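How to Practice Trading Fours on Clarinet

Trading fours means one player improvises for four bars, another player answers for four, and so on through the tune. You need a metronome, a recorder or phone, and a tune you can already play from memory. A 12-bar blues in concert F works well to start.

Set the metronome to 80 and have it click on beats 2 and 4. Play the melody twice through without changing anything. If you rush, stay here until you don't.

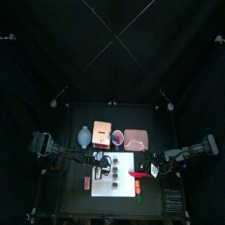

Two arms over the black tabletop.

Step 1: Leave the bars empty

Play four bars, then rest for four and count them in your head. Don't tap the bars out with your fingers on the keys. When you come back in, you should land on beat one without having to hunt for it. Most students come back early the first few times.

Step 2: Answer yourself
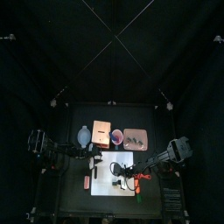
Your first four bars are the call and your next four are the answer. Start the answer with the last three or four notes of the call, then take them somewhere else. It helps to think of the two players as working from opposite sides of one small space, the way the two arms here reach in toward the same cluster of objects. Both of you are using the same material, so keep it short enough to hand over. A long run is hard to answer.

Step 3: Add a partner

Tudor Oprea and I used to do this with the backing tracks from Jelteo, but a live drummer or pianist is better. Stand where you can see each other breathe. Agree on who goes first and who plays the last chorus.
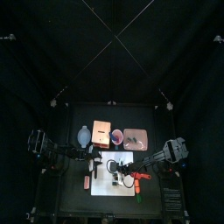 Register matters more with two horns than it does alone. If your partner is playing trumpet in the middle of the staff, try the low register for your answer — the chalumeau range cuts through better than people expect. Keep your lines apart and let them cross on purpose, once, like the two wires that make the X over this table, and then separate again. If you cross all the time, the listener loses track of who is speaking.

Step 4: Record and listen

Record two full takes and listen to both before you play again. Write down the bar where each exchange

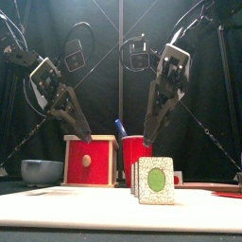
starts to drag or speed up. Then go back to the metronome and play only those bars. Once they hold steady, try the whole form again, and move the tempo up a few clicks when you can get through it clean.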